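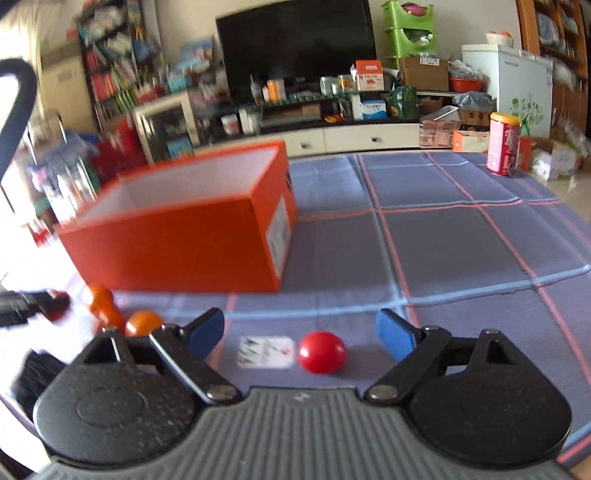
The red ball, the checked cloth and the orange box at Lerato's place.

Light Work

1. The front room

Sarita Rathore had packed citrus at the Draltach shed for nineteen years before she was asked to do it in somebody's front room.

The notice went up in November, on the board beside the time clock. Jelberg had bought the shed the winter before, and now it was putting in arms made by Buschmann, two to a line, starting with navels. There were 112 people on the floor and there would be 41 when the work was finished. Underneath was a second, smaller notice. Anyone interested in light home-based work should see the office.

"Light," said Lerato Venter. "Heavier than an orange, I bet."

They both put their names down. Lerato had the bigger room, so they worked there, at the end of the house with the telly and the chest freezer. Her daughter's kids had left toys about. Jelberg had sent two grippers, a folder of tasks and a phone number that went to a young man called the coordinator, who never gave his name.

You held a gripper by the handle and squeezed, and the blue fingers closed on whatever was between them. The camera saw what the fingers saw. You picked a thing up, you put it down somewhere else, and you pressed the button. Then you did it again with the thing moved a bit to the left.

They began with balls, on the cloth. Lerato dropped the first one and it went under the freezer.

"Keep that one," said the coordinator over the phone, when she asked. "They need to see some misses."

"Nineteen years I've been told off for dropping," Sarita said.

2. Fruit

After the balls they moved up to fruit and Lerato spread a cloth over the table. Sarita was slow at first. At the shed she picked with her fingertips and turned each orange as it came up, so that by the time it was over the carton she had felt the whole skin. A soft spot, a bit of scale, a stem left on that would puncture its neighbour. She had never thought of that as looking, but it was. With the gripper she got none of it. She could feel the squeeze and that was all.
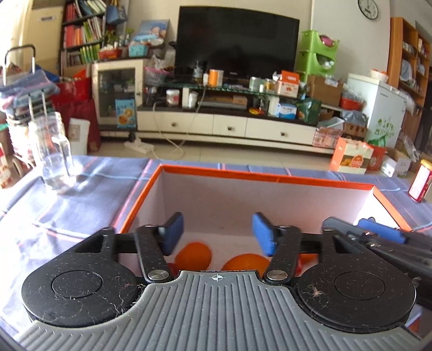 Oranges in the box, with a gripper in front and a second one off to the right.

She rang the number and told the coordinator.

"It doesn't feel the fruit," she said. "It'll pack the bad ones."

"There's a scanner for that upstream," he said. "The arm only has to place."

"A scanner sees the outside."

"I'll pass it on."

He might have. The next folder had a page about pressure in it, written by someone who knew what pressure was and had never packed a carton. Sarita read it at the table and wrote in the margin: Mandarins go under your thumb first. Let go sooner than you think. She photographed the page and sent it in. Nothing came back, but the pay was right that fortnight, and it was always right after that. They were paid for each recording Jelberg accepted. In their best fortnight that was 369.

Lerato was quicker. She liked the job, and she didn't mind saying so. She could sit down. She could put the kettle on. Her hip had stopped waking her at night. She had been on her feet on concrete since before her daughter was born, and if a machine wanted to stand there instead it was welcome to the spot.

"And when they've got enough oranges?" Sarita said.

"Then we'll do lemons."

"And after that?"

Lerato moved a mandarin over and set it beside the big one. "You always want the whole calendar," she said.

They worked until the clock over the green rack said three, and then Lerato's grandkids came in from school and ate some of the job.
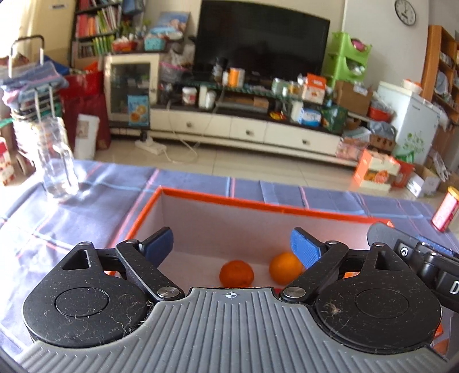

3. Line two

In the new year Sarita was called back to the shed. She was one of the 41. The letter gave her title as line attendant, which paid a dollar ten more an hour and came with a tablet in a rubber case.

It was quieter than she remembered. You could hear the belts now, and the fans. Where there had been a row of women on each side there was a yellow rail, and behind it the two arms went down and up, down and up. Her job was to watch, clear a jam when the light went orange, and enter a code for the reason. There was no code for a soft one. She used Other and typed it in.

She stood at the rail most of the first morning. The arm on the left took a mandarin, lowered it, and let go a fraction before she would have expected anyone to. The fruit rolled half a turn and sat against the next.

At smoko she rang Lerato, who was on lemons.

"It lets go early," Sarita said.

"Is that good?"

"It's how I do it."

She could hear the kettle going at the other end, and Lerato telling one of the kids to leave the jar alone. The light on line two went orange. Sarita said she'd ring back, put the phone in her apron and went to see what was stuck.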